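Saturday, November 4, 2023

Continued the cleaning trial on the Petkov lens blanks. Batch 6 still shows drying marks under the side lamp, mostly near the rim. Batch 5 was clean. Same detergent, same ultrasonic bath, same rack.

Checked the rinse water first. The Lellstead cartridge was last changed in May and the counter on the housing reads 1504 liters. Conductivity at the tap was stable but higher than I would like. Ran the line for two minutes before sampling and repeated the reading with the Fonix meter. Both readings agree, so the meter is probably fine.

Wiped down the mounts by hand between runs. Solvent wipes leave a film on the black anodizing, so I have gone over to water-based ones for anything that does not touch the optical surface.
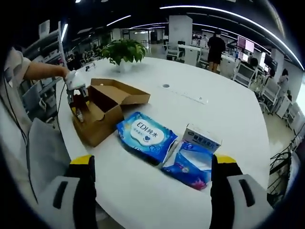
Wipes on the white table, pack marked "EDI纯水" (EDI pure water).

EDI is electrodeionization. The name says how the water was treated and says nothing about what else is in the wipe. Not using them on coated faces until a residue test has been done on scrap glass.

Rinse test, three blanks from the reject tray:
Tap line, air dry: marks at rim, visible without the lamp.
Tap line, nitrogen dry: faint marks, lamp only.
Bottled deionized, air dry: one small spot.

Water looks like the main cause, drying method second. Rack contact points do not line up with the marks.

Cartridge on order from Manby, part 136. Until it is fitted, final rinse from the bottle only, and log the volume used. Batch 6 goes back through the bath after the change. Bath heater was slow to reach setpoint again, check the thermostat lead.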